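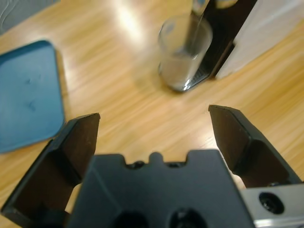 A blue plastic tray with rounded corners on a polished wooden tabletop.

The case for the tray

Glare is the first thing to settle when a polished table has to serve as a work surface. A glossy finish throws back a white patch wherever it meets a window or lamp, and small parts set down inside that patch are hard to pick out. Move the lamp to one side, or turn the table until the patch falls where no work is done.

The second is containment. Nkechi Fashola, who runs the repair bench at Siltness, puts a shallow plastic tray to the left of every job. The rim need only be slightly raised. Too high, and the wrist catches on it; too low, and a screw rolls straight over. Rounded corners matter more than buyers expect, as a fingertip can sweep them clean.

Colour is a practical choice. Blue stands apart from honey-coloured wood, and most fixings show up well against it. Fashola tried a tan tray from Vurnano for two weeks and went back.

Her workshop logged 2,616 jobs last year, over half of them on wooden tables. Finish wear was worst where trays had been dragged. She now lifts them, and wipes the underside each Monday with a cloth barely damp with water. Grit is what scratches varnish, and it collects under the base.

Felt pads are an alternative, although they hold dust and need replacing by November if fitted in spring.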